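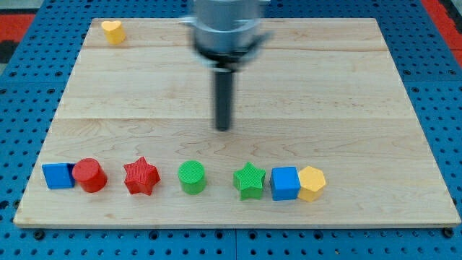
Item 1. Wooden board on blue perforated base, front fasteners at left and right.

Work Surface Check, Bench 19
Inspector: Zulema Palma
Date: 4/7/23

1. Board seated on base: OK
2. Front fasteners present: OK. Torque not checked.
3. Seams between planks: Two, both faint. Run a straightedge across each at next check.
4. Front edge, splinters: OK by hand
5. Surface finish: Monitor. Do not oil until R. Rüegg confirms product.
6. Base holes free of debris: Vacuum after each shift.

Open from February: spare fasteners, req. 957. A. Meireles to follow up.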